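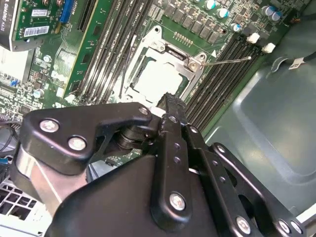 Open desktop case, green board, CPU socket empty.

December, bench notes, rebuild of the old desktop (Trernton job)

Started just after 9. Machine is the one from the Trernton front office, came in with "shuts off by itself" on the tag and nothing else. Tag number 203. Side panel screws were all different, put them in the lid of the parts box, do NOT mix with the Honier ones, thread is different.

Ran it for 30 min before opening anything. Shut off 2 times, both under load, once while copying files and once on the stress test. No beep, no blue screen, just off. Temps climbed fast before the second one so cooler was first suspect.

Cooler came off with some persuading. Paste under it was chalk. Twisted it a little side to side before pulling, otherwise the chip comes up with it and then you're straightening pins or worse. Cleaned the cooler base with alcohol and lint free wipes, took 5 wipes before they came away clean. Chip cleaned too, put in the small antistatic box with the lid taped, label on the lid. It's on the shelf over the bench, left side. Please leave it there.

Socket notes
- keep stuff away from the contact area. No brushes, no cotton swabs (fibers catch), no fingers
- no canned air straight down into it either. If there's dust, low angle from the side
- checked contacts with the loupe and the desk lamp pushed right over, turned the case and looked again from the other side. Nothing bent that I can find. Would like a second pair of eyes on it
- can't find the plastic socket cover that belongs to this board. If there's one in the drawer with the standoffs use that whenever the case is going to sit

Board stays in the case for now. I'd thought about pulling it to look at the back but that's all the cables and the front panel header, and the header labels on these are tiny and I always get one wrong. Wrote the header order on masking tape and stuck it inside the side panel before touching anythng, so if somebody does pull it, look there first.

Power supply: swapped in the bench one for the second half of the stress test, same climb in temperature. So not the supply, or not only. Put the original aside, still want to load test it seperately.

Paste: we're nearly out of the good stuff. What's left in the Vandenberghe tube is enough for this one, small blob in the middle, don't spread it. More on order from Trirkham, no date from them yet.

To do
- chip back in, line up the corner mark, no force on the lever beyond the usual
- new paste, cooler on, tighten screws crosswise a bit at a time
- check the fan spins freely by hand first, it felt a little rough when I turned it. Replace if there's one the right size in stock
- first power up with side panel off, watch the temp in setup for a while before booting
- repeat the same 30 min test, same settings as this morning (saved as "trernton load")
- if it still drops out, look at the caps near the socket, then think about the board itself

Front office wants it back but they've got a loaner, so no rush. Told them no promises. Didn't touch their drive, it's out and bagged, same tag number.

Stopped at 4:15. Wrist strap is clipped to the bench leg, put it on before going in the case.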